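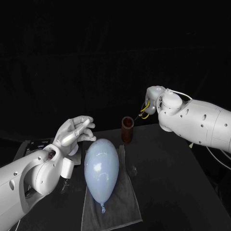 *Table setup: pale blue balloon on a folded gray towel, small brown cup behind it.*

# balloon-table

Notes and file list for the balloon part of Clustimel. Written fast, will clean up in October.

## What's in it

Tabletop clips and stills, all on the dark table. Things on the table change, balloon stays. 3 layouts:

- `towel_cup` - balloon on folded towel, cup behind
- `towel_only` - same, no cup
- `bare` - balloon straight on the tabletop (it wanders, expect a lot of short clips)

2,000 stills total, split by layout in `stills/`. Clips are in `clips/`, same folder names.

## Objects

| item | notes |
|---|---|
| balloon | pale blue, inflated. Blow up fresh each session, they go soft overnight |
| towel | gray cloth, folded. Keep the fold toward the back |
| cup | small, brown, cylinder. Stands upright behind the balloon |
| yellow-handled tool | the one with looped handles. Point stays away from the balloon unless the clip is tagged `pop` |

Balloons are from Koser, one bag, same color all the way thru. Don't mix in the other bag, the blue is darker and it throws off the color labels.

## Labels

One line per still in `labels.csv`:

- `layout`
- `balloon_state`: full / soft / popped
- `cup`: up / down / none
- `tool`: out / away

`soft` is a judgment call. If the skin wrinkles near the knot, it's soft. If you can't see the knot go by shape and put `?` in the notes column.

Cup tipped over mid-clip = label each still for what it shows. Don't go back and change the earlier ones.

## Setting up the table again

1. Wipe the table. Lint shows up badly on the dark top.
2. Towel down, folded, flat. Press out the air.
3. Balloon on the towel, let go, wait for it to stop rocking.
4. Cup behind.
5. Check against the picture at the top before starting.

Static is a pain on dry days. Damp cloth over the balloon first, then dry it off.

## Known problems

- 6 stills in `towel_only` have the cup in them. Haven't moved them yet
- 8 clips in `bare` end early, balloon rolled off
- towel got swapped for a thicker one partway through, not marked anywhere. Sorry
- `pop` tag is missing on some Saturday clips, check `balloon_state` insted

## Use

Fine for anything inside Grudasus. Outside, ask first. Keep this file with the data if you copy it.

## To do

- move the misfiled stills
- add a column for towel (thin / thick)
- second pass on everything marked `?`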